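Unit 4: Reading a Stock Index

Notes for the Wednesday section. Bring a calculator. Last week's handout on share classes is assumed.

1. What an index measures

A stock index is a single number that follows the value of a group of shares. The number has no unit. An index at 720 is not worth 720 dollars. It only means something when you compare it with its own level at another time.

Every index starts from a base value chosen by whoever publishes it, often 100 or 1,000. If the base is 100 and the index now reads 390, the group has gained 290 percent since the base date, before dividends.

2. Price weighting and value weighting

In a price-weighted index you add up the share prices and divide by a number called the divisor. A company with a high share price moves the index more than a company with a low one, whatever the size of the business.

In a value-weighted index each company counts according to its market value (share price times number of shares). Most broad indexes today work this way, usually with a correction for shares that do not trade freely.

We will use a small market with three listed companies:

Caver – machinery and automation
Farah – retail
Jovholm – shipping

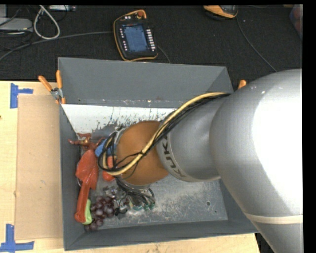 KUKA robot arm over a metal bin.

Suppose Caver has a market value of 658 million dollars, Farah 390 million and Jovholm 720 million. The total is 1,768 million. Divide each company by the total to get its weight:

Caver: 37.2 percent
Farah: 22.1 percent
Jovholm: 40.7 percent

Now let Caver rise 2 percent, Farah rise 1 percent and Jovholm fall 3 percent. Multiply each change by its weight and add:

0.74 + 0.22 – 1.22 = –0.26 percent

Two of the three companies went up and the index went down. Newspapers report this kind of day often, and students tend to read it as a mistake. Check the weights first.

3. Breadth

Breadth is the number of rising shares compared with the number of falling shares. In the example above it is two to one in favor of rising shares, while the index is lower. A market can also set a record high with poor breadth if a few very large companies do well.

Breadth can be counted by share or by sector. A sector count hides a lot, because one sector may hold 12 companies and another only two.

4. When the list changes

Companies are added and dropped. Say Farah is replaced by a new listing, Rasordale. The publisher adjusts the divisor so that the index reads the same just before and just after the change. Without that step the index would jump on a day when no price had moved.

Stock splits need the same adjustment in a price-weighted index. In a value-weighted index a split changes nothing – the price halves, the number of shares doubles, and the market value stays where it was.

5. Before next class

a) Redo the calculation in section 2 with Jovholm falling 1 percent instead of 3. Does the index rise or fall?

b) Work out the equal-weighted result for the original price changes. Each company counts for one third.

c) Find a market report from this month and mark every sentence that gives a reason for a price move. Note which reasons come with a source.

Answers to a) and b) should be written out with all steps. For c) hand in the marked copy. The reading is chapter 6, up to the section on dividends.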